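27/05/2022
Cup and mug handling, Cernedard bench

Question from Reynaldo Villanueva was whether the two-arm table could clear up after coffee break yet. Short answer, no. Ran 30 tries with cups and mugs, 18 good. A try counts as good if the piece ends upright where we asked for it.

Straight-sided cups go better than mugs. Handles still cause most of the misses. Have not tried anything with liquid in it. A person clears the same table in under a minute.

Right arm has the navy mug, handle down. Teal glass is at the end of the wood block.

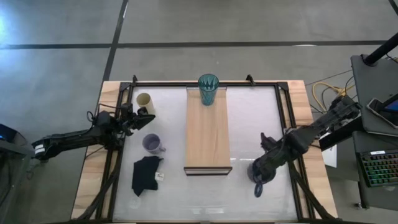 To do
- Slower approach on the left arm
- Repeat the April run with the clear glass
- Send the log to Steiner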